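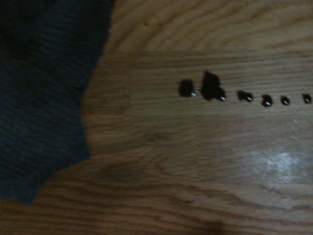 1/ Can machines do chores yet? I've been chewing on this since September and I have OPINIONS, so settle in. Counters first, then laundry, then the shop floor, then counters again because I can't leave them alone.

2/ Wiping up a spill is my favorite test of the whole field. It sounds like the easiest job in the house and it's wonderfully nasty for a robot. Dark drops on brown wood grain, with light bouncing off the finish? You and I see a spill. A camera sees a lot of dark shapes on top of a lot of other dark shapes.

3/ And then there's glare! A shiny patch on the wood can look wetter than the wet part. I've watched people's demo clips where the arm goes after the reflection with total commitment. I love those clips so much.

4/ Next, the cloth. A cup has one shape. A cup has a handle, and it's in the same place tomorrow. A cloth has a new shape every time you put it down, and half of it is hiding under the other half.

Search this thread
Enter keyword 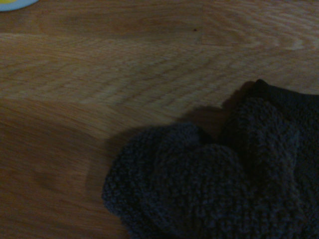 Can a robot wipe down a kitchen counter today? On a bare counter with one small spill and a cloth left within reach, the good ones can do it a lot of the time, but a normal messy counter after dinner is still too much for most of them.

5/ I want to stay on "a lot of the time" for a second. My dishwasher works every single time. So does my washing machine. If a counter robot managed 70 wipes and then smeared grape juice across the bread, I'd be cleaning up after the cleaner, and I'd remember the bread.

6/ Still, think how far that is from a few years ago! Wiping used to mean somebody programmed a path, the arm traced it, and if the spill was two inches to the left then too bad. The newer approach is to show the arm lots of examples and let it work out the motion from what the cameras see. Slower to set up, way better when things move.

7/ How many examples, people ask. Depends who you talk to. A guy in my old robotics club got a toy-sized arm folding washcloths after 50 tries by hand. Then he switched to a different washcloth and it fell apart (the skill, the washcloth was fine). He went up to 200 with a mixed pile and it got noticeably less fussy.

8/ Pressure is the part I didn't appreciate until I tried it myself. You press down hard enough to pick up liquid, light enough that you don't just plow it along the counter, and you do that without thinking because your whole palm is feeling it. A gripper has two fingers holding a wad of fabric. The force goes wherever the wad sends it.

9/ So when an arm has a bunched-up cloth pushed down on the wood, and the drops are sitting just beside the cloth, I get a little nervous. So close! Go right! And there's a microwave farther along that it has to stay clear of, which you'd never even think about with your own elbow.
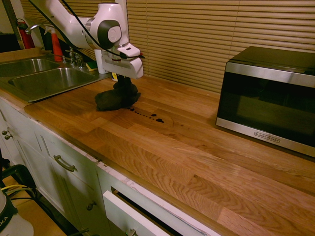

10/ Laundry, quickly. Folding a flat towel from a flat start: good. Folding a T-shirt from a heap: getting good, and honestly pretty fun to watch. Fitted sheets: I can't do those either, so I'm not going to be mean about it. Socks are a matching problem with a crumpling problem on top.

11/ Vacuums are the one chore robot I own. Mine is named Esa and I'm very fond of it. It does one flat job and it gets stuck on the same rug fringe every Sunday. I think that's a fair picture of home robots right now — useful, a bit dim, and you tidy up for them before they start.

12/ Shop floors are a different story and a happier one. I spent a summer at Grustell, where we packed cabinet hinges, and the arm on the packing line was great. Same hinge, same tray, same light all day long. It beat all of us by lunch and it never once complained about the radio.

13/ But ask who swept up at Grustell. Who wiped the coolant off the bench? Us, with rags, at the end of the shift. The arm cost more than my car and a rag was beyond it. That's the gap I keep coming back to. The repeated part got automated and the cleanup part stayed with people.

14/ Grundier, the place across the road, did try a wiping station for their benches. The trick was that they made everything boring. Bench a plain light color, rag clipped to a flat pad, pad always in one holder. It worked fine! It also wouldn't have lasted five minutes in my kitchen.

15/ Kitchens aren't boring. There's a tub of wipes and a bottle by the sink, a sponge on the faucet side, drawers somebody didn't quite push in, food containers parked on top of the appliance in the corner. An arm has to reach over, around and past all that with a cloth in its fingers and a spill to find.

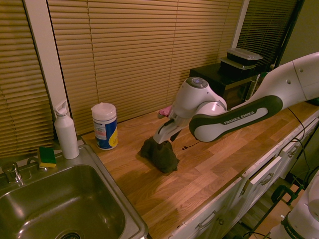
Raili Vuorinen wants to know why anyone bothers with cloths at all when a squeegee or a sponge on a stick would be so much easier for a gripper to hold.

16/ Good question, and I go back and forth! A fixed tool really is easier. You know where its edge is and it doesn't flop. If all you care about is a dry counter, start there. But a house is full of floppy stuff — towels, shirts, bags, bedding — and whatever a machine learns from handling a cloth should help with the rest.

17/ Also a squeegee only moves the liquid somewhere else. You still need something to soak it up, and then somebody has to rinse that, wring it out and hang it up. I've seen very little wringing from robots. If you have a wringing clip, send it to me, I'm serious.

18/ My scorecard as of tonight. Moving sturdy things from A to B: solid. Loading a dishwasher: slow but it's coming along. Wiping: works when the counter is easy. Folding: better every month. Putting the groceries away: not close, and it's the one I want most.

19/ A cousin asked if she should wait for a robot before redoing her kitchen. Please do not wait. Get the counters you like. If you want to be nice to future machines, maybe skip the super shiny finish.

20/ More on dishwashers next time, I've got a whole rant saved up about forks. Send me your best spill-wiping clips in the meantime, the failed ones too!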